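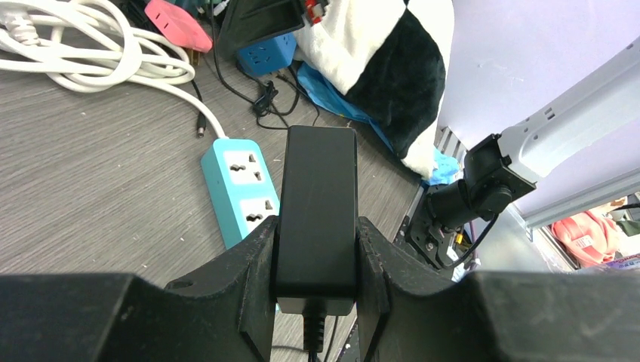 Abeysekara Houseplant and Seed Circle
Minutes of the meeting held September 2, 2020

Present: Hashini Kodikara (chair), Lutfa Nanayakkara, Selvaraj Bandara, Nimal Hettiarachchi (minutes)
Apologies: Afroza Bhuiyan, who sent a long and very cheerful email instead

1. Last minutes
Accepted. One fix: the begonia Selvaraj brought in was grown from a leaf cutting, not from seed.

2. Streptocarpus seedlings
Wonderful news to start with! Lutfa's cross between the dark purple and the striped white has come up, and she now has 31 seedlings potted on. She started the seed on plain vermiculite under a clear lid and moved the plants up once the leaves were thumbnail size. The leaves already differ a lot, some long and floppy, some short and nearly round. No buds yet. Lutfa would like to keep every one of them until first bloom, and the rest of us were fully behind her – who could throw one out before seeing the flower?

Agreed: members will foster seedlings at home. Each pot keeps its number on the label, please, even if you repot.

3. Fungus gnats
Still with us. Selvaraj has gone over to bottom watering and has far fewer on his sticky cards. Hashini tried a layer of coarse sand and found it a mess when repotting, though it did look nice. Nimal has been letting the hoyas dry right out and they seem to love it.

Agreed: everyone bottom waters through September and we compare cards next time.

4. Seed swap
Afroza's email says 14 people have signed up to send seed, which is a lovely turnout for our first swap by mail. She has ordered 1,000 small paper envelopes and thinks that will carry us through next year as well. Coleus, tomatoes and four kinds of basil are promised so far. Lutfa asked that crosses be marked with both parents, seed parent first.

Action: Afroza to send out the address list. Hashini to write the sowing notes.

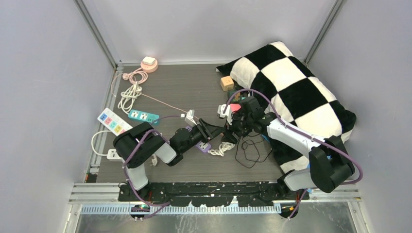 Arms, power strips and cables.

5. Newsletter
Nimal has a page on rooting hoya cuttings nearly done and could use another on African violets. Selvaraj offered his notes on leaf cuttings, with drawings! Length can be anything up to 2,000 words, but shorter is fine.

Action: Selvaraj to send his notes to Nimal.

6. Any other business
Hashini's night-blooming cereus opened two flowers on the same evening and she stayed up for both. Lutfa has spare pups from her spider plant, free to anyone who can pick them up – bring a pot.

Next meeting: Lutfa to propose a date by email.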